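Dulis teleoperation work, October progress report
Prepared for Borkgate by Armindo Godinho

We have had a really good month! The table-clearing task is now being taught entirely by remote control, and the operators have settled into a rhythm we only hoped for in the summer. We recorded 49 demonstrations, and after review we kept all but five of them. Those five had long pauses where the operator was working out which arm should go first.

The biggest change is in how we drive the arms. The old setup moved both at full speed, and people tended to overshoot whenever they got close to something soft. Domański suggested a slow mode on a foot pedal – press it and the hand motion is scaled down – and grasps on fabric look much calmer in the recordings. New operators now get two practice sessions before anything they do is saved.

We also began mixing hard and soft objects on the same table. Dishes are fairly forgiving, but cloth never lies the same way twice, and I love how much the operators have learned from it. The left arm has a toy pumpkin to deal with while the right goes for the cloth.

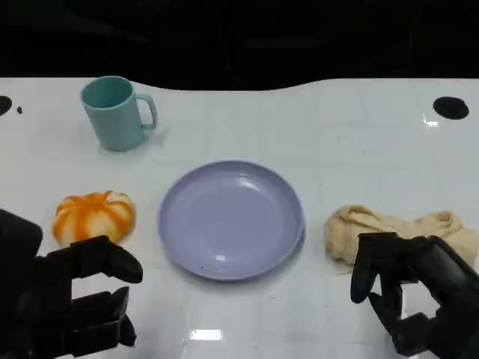 Domański would like the cloth episodes split out and trained separately first, and argues that eight more demonstrations with the slow pedal would tell us more than a big mixed batch. I agree, and we'll start on Friday.

Still open: the Dridusine controller drops its connection now and then, and we need a second foot pedal before we can train two operators at once.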